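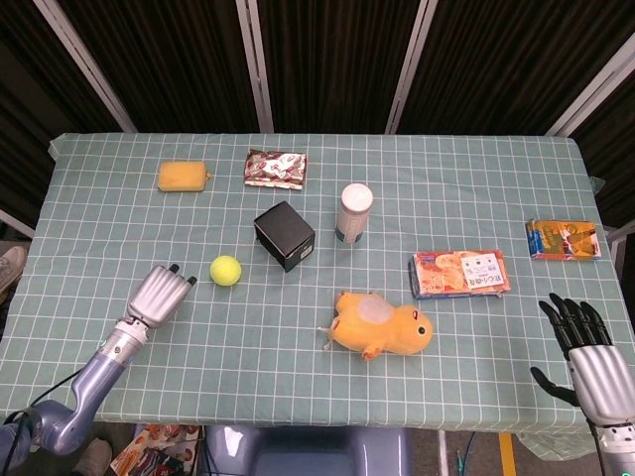

Page 11 of 195

Plastic table cover stays creased after unfolding

Wuldale
My vinyl cover has been folded in a drawer since September and the creases will not lie flat. The backing is thin felt. Can I iron it, and at what setting?
22 May 2022

Dullberg
Do not put an iron directly on vinyl. Turn it felt side up, lay a dry cotton towel over it and use the lowest setting with no steam. Keep the iron moving - two or three seconds per spot. Let the cover cool flat before you turn it over. Test a corner first.

Plurnmont
Tumble dryer, low, ten minutes with a damp towel. Worked on mine.

Ševčík
Check the care label before using a dryer. Some felt backings separate from the vinyl with heat. A slower method is to roll the cover around a cardboard tube, printed side out, and leave it overnight in a warm room. Store it on the tube afterward - folding will bring the creases back.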